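Dostwood Community Garden and Seed Library
Minutes of the general meeting, 15 Feb 2019

Present: Zoia Chornovol (chair), Hryhorii Romaniuk, Orest Horobets, Yaqin Ye (minutes), plus members as per the sign-on sheet
Apologies: Vitalii Kovalchuk

Opened at 6 pm. Previous minutes accepted (moved Orest, seconded Hryhorii).

1. Matters arising
The new tap at the Griketti Street gate is in and the pressure is wonderful! Hryhorii asks that people turn it off at the wall as well as at the hose, as the fitting drips otherwise. The key for the tool shed has turned up in a gumboot.

2. Seed library
What a season. Yaqin reported 3,240 packets borrowed since the library opened, with the purple climbing beans and the Bondarchuk tomato well out in front. Returns are slower, as expected in February, but the jars of saved lettuce and coriander seed coming in are beautiful and clean (thank you to whoever winnowed the coriander, it must have taken hours).

The card catalogue is bursting and Orest is keen to move it onto a computer. He would like a second-hand desktop, something plain that can live on the bench by the drawers. Agreed in principle, with Orest to bring a price next time.

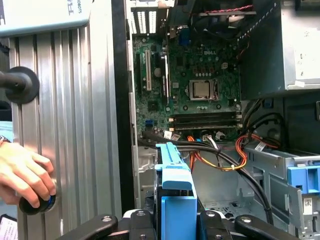
Dell tower with the side panel off, processor in its socket and both memory slots empty.

Until then the cards stay, and borrowers should please print the variety name in capitals. We had a long and very enjoyable argument over whether "Gran's Yellow" is one pumpkin or two. Zoia will grow both lots side by side in bed 4 and we'll have an answer by autumn.

3. Heat and watering
January was brutal and the garden came through it better than anyone dared hope. The shadecloth over the eastern beds made a huge difference to the silverbeet and capsicums. Hryhorii showed his notes comparing pea straw with sugar cane mulch, and the straw beds were still damp a finger deep on the third day after watering.

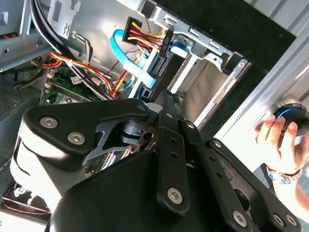
He'd love to see every bed mulched before the next hot spell. Zoia suggested buying the straw in bulk from Tandov, who deliver to the gate and will take the twine back. Spending of up to $300 approved (moved Zoia, seconded Yaqin, carried). The morning watering roster has gaps, so please put your name down even if you can only do a half hour before work.

4. Autumn plantings
Suggestions came thick and fast: broad beans, three kinds of garlic, red mustard, kohlrabi, and a whole bed of sweet peas along the fence for no reason other than the smell. All adopted! Orest has some 6 trays of brassica seedlings coming on at home and will bring them down once the cabbage moths ease off. Vitalii sent word that he can supply netting and hoops.

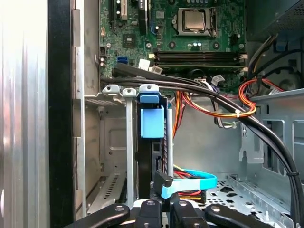 5. Open day
Set for November, when the poppies and artichokes will be at their best. Yaqin will run the seed-saving table again, Hryhorii has offered a compost talk, and Zoia wants a scone stall with our own jam. Last year's plant sale was cleaned out by morning tea, so everyone is asked to pot up spare divisions from now on. Herbs sell best, particularly thyme and Vietnamese mint.

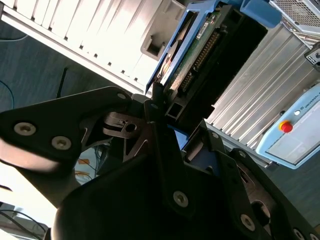
6. General business
The trellis in the bean bed has a lean and needs proper bracing before the next crop goes up it. Hryhorii thinks flat plates over the joints would hold far better than the wire we've been using, fastened with hex-socket screws like the round silver ones in the last photo, and he has a set of keys to fit. Working party to be arranged by email. Members are also reminded that the worm farm does not want citrus, onion or the glossy catalogues.

A warm welcome to our new plot holders, who have already got zucchinis the size of a forearm.

Actions
Orest: price for a desktop, brassica seedlings
Zoia: straw order, pumpkin trial
Hryhorii: trellis materials, email to members
Yaqin: labels and envelopes for the seed library
Vitalii: netting and hoops

Closed with tea and an excellent plum cake.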